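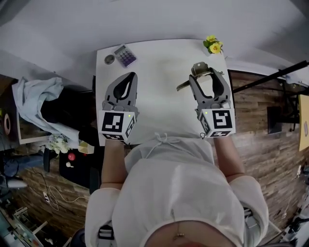 Lever handle on backplate, brass-and-silver finish, at the bench.

DOOR HARDWARE INSPECTION — BARRIOS HOUSE, GROUND AND FIRST FLOORS
Inspected 18th December. Previous inspection: May.

1. Lever returns to level when released
Pass, all doors except 8. Door 8 droops slightly. Spring to be replaced.

2. Backplate screws tight, no movement against the door
Fail, doors 6 and 11. Screws at door 6 have been overtightened before and no longer bite. Plug and redrill.

3. Latch engages fully without slamming
Pass. Door 11 needs a firm push in damp weather — see item 5.

4. Spindle and grub screw
Pass. Tendier spindles fitted throughout. Do not mix with the older Sullirov pattern, as the grub screw seats differently.

5. Closer brings door to latch from 30 degrees
Fail, door 11. Closing speed adjusted on site, still short. Closer to be changed.

6. Hinges free of play, no metal dust at the knuckles
Pass. Light oil applied to store room hinges.

7. Escape doors open from inside without a key
Pass.

8. Window handles, first floor
Roto handles operate and lock. One key missing from the landing window.

Comments: Door 11 to stay in use, checked daily until the closer is changed. Items 1 and 2 to be closed out at the same visit. Key for landing window on order.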